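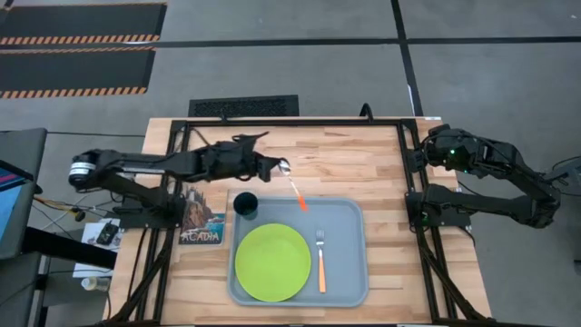 A spoon with an orange grip, over the worktable.

Suvavau Soup Swap: Frequently Asked Questions

What is a soup swap?
You make one big pot of soup, pack it in six containers, and bring it to us. You go home with six containers of other people's soup. Your freezer gets interesting.

When and where?
The Drirnlow hall, first swap in September, then monthly until spring. Doors open at 6. By 6:30 the good chowder is gone, so plan your life accordingly.

Do I have to be a good cook?
We have never checked. Some of us would have been turned away years ago.

What size containers?
One quart, with a lid that closes. A lid that nearly closes is how we learned what 300 square feet of floor looks like under borscht.

Can I bring chili?
Yes. The debate over whether chili is soup ran to 80 emails and we are not reopening it.

What about stew?
See chili.

Do I need to label it?
Yes — name of soup, every ingredient, and the month you made it. "Mystery" is not an ingredient. "Grandma's" is not one either.

How do we pick?
Numbers out of a hat. You choose one container per round, six rounds. Trading in the parking lot is your own business.

I have a food allergy. Is it safe?
Read the labels and ask the cook. These are home kitchens and we can't promise anything about what else was on the counter.

What does it cost?
Nothing, apart from the soup. There is a jar for the hall rent.

Who do I ask about a missing ladle?
Hortensia Henríquez, extension 3372. She has eleven and would like them claimed.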